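Filed under: Kitchen Basics, Storage

Getting Stains and Smells Out of Plastic Plates

Plastic plates pick up color from tomato sauce, curry and beets faster than most people expect. Scrape and rinse them in cold water first. Hot water sets the stain.

For a fresh mark, mix baking soda with a little water until it spreads like toothpaste. Rub it on with a soft cloth, leave it for 48 minutes or so while you do the other dishes, then rinse. Old marks may need two rounds.

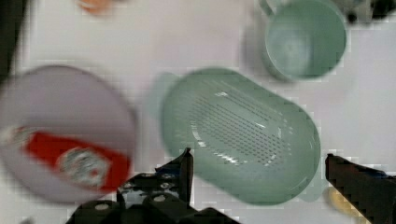 A lavender plate on a pale tabletop.

Skip steel wool and scouring powder. They leave fine scratches, and scratches hold grease. A nylon brush is enough for the rim.

If a plate smells of onion or garlic, soak it in 3 cups of warm water with 2 tablespoons of white vinegar, then wash as usual. Dry it standing up – stacked plates trap water and go musty.

Young-sook Ko wrote in to say she puts a paper towel between plates before they go in the cupboard. It also cuts down on scuffs.

Throw out any plate that has cracked or feels sticky after washing.

Get our kitchen tips by email every Saturday. Unsubscribe at any time.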